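Wedgate Wrist Adapter and Bench Kit

From Hagedorn Workshop Supply
Designed by Yuzuki Kawaguchi
Page updated Jun 8, 2024

The Wedgate kit is a wrist adapter, a cable lead and a set of control files for people who are building their own robot arm setup at home or in a shared shop. It lets you mount a multi-fingered hand on an arm that was made for something else. You supply the arm and the hand. We supply the parts that go between them and the software that gets them talking.

The kit grew out of a bench project that Yuzuki started in October. She wanted a setup that could tidy a desk: pick up a book or a folder, carry it to a file organizer, and put it in a slot. Most of the work turned out to be in the last few inches of the arm, where the cable, the flange and the hand all want the same space.

What is in the box

Adapter ring, machined, with a locating pin
Clamp collar and screws
Cable lead with strain relief
Printed template for marking the arm flange
Hex key
Download card for the Horkine control files

The arm, the hand, the power supply and the emergency stop are not included. If you do not already have an emergency stop, get one before you order this.

Where it fits

The adapter goes between the arm flange and the wrist housing of the hand. The cable lead leaves on the outside of the joint and needs a free loop there. Keep the loop loose enough that the wrist can turn through its whole range, and tape nothing down until you have run it slowly by hand in both directions. Leave the status light on the wrist where you can see it from your normal working position.
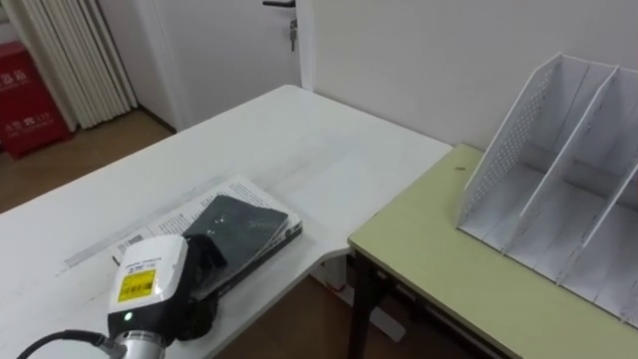

Setting up the bench

You need a solid table that does not rock. Two tables pushed together work well, and they don't have to match in height. The Horkine files let you enter a separate surface height for each one. Enter both numbers even if the difference is small. A lower second table is useful for the organizer, as the slots end up closer to the height of the hand.

Mark the table positions on the floor with tape. If a table gets bumped, you can push it back to the marks and skip the full setup.

The organizer should be a light one with upright dividers and open slots. Start with it empty. Slanted dividers are fine and give the hand a little more room on the way in. Put a strip of rubber under the base, or the arm will push the organizer across the table the first time it misses a slot.

Picking up flat things

Flat items are the hard part of this job. A folder lying on a bare table gives the fingers nothing to get under, and a fingertip pressed straight down will only slide it. The Horkine files include a routine called Wallow, which lays the fingers flat on the item, pulls it toward the table edge until some of it overhangs, and brings the thumb up from below.
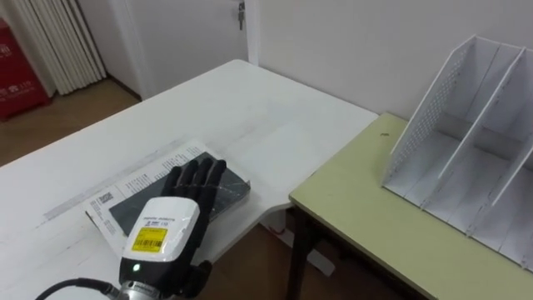
Wallow has two settings you will want to change. The first is press force. Set it low and raise it one step at a time. Too much and a paperback cover will crease, too little and the fingers skate over anything shiny. The second is overhang, the distance the item is allowed to stick out before the thumb closes. Five steps is the factory setting and it suits most notebooks. Thin folders need less.

Stacked items take more care. When one flat thing is lying on another, the fingers can drag both. Run the routine at the slowest speed first and watch the bottom item. If it moves, lower the press force before you change anything else.

Two hands

The control files will run two arms from one computer if you buy a second adapter and lead. Each arm keeps its own settings, and there is a shared mode that holds the distance between the hands steady while they move together. Use shared mode for anything stiff and wide. A panel held from both sides stays level much better than one pinched at a single edge, and the grip can be lighter. Set the first contact with one hand and let the second one follow - starting both at once tends to twist the piece.
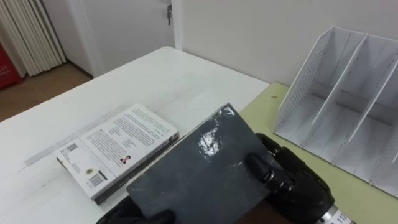

Speed in shared mode is limited to half of the single-arm setting. This can be changed in the files, but we suggest leaving it alone until you have a good number of clean runs. Pick test pieces that are cheap and have straight edges. A smooth dark gray board with slightly rounded corners, gripped by black fingers on both sides, makes a good one, and a thick paperback lying face down on the table gives you something to lift clear of. Shiny boards throw glare back at an overhead camera, so move the lamp if your tracking drops out partway through a lift.

Care

Check the collar screws after the first day of use and again each week. The adapter ring is rated for 2,000 wrist cycles between inspections. At that point take it off, wipe the faces clean and look for wear around the pin. Replacement pins are sold separately.

Ordering

Adapters are made in small batches and ship from the Hagedorn shop. Please give the make of your arm and the flange diameter when you order. Rings that have been drilled or filed can't be returned.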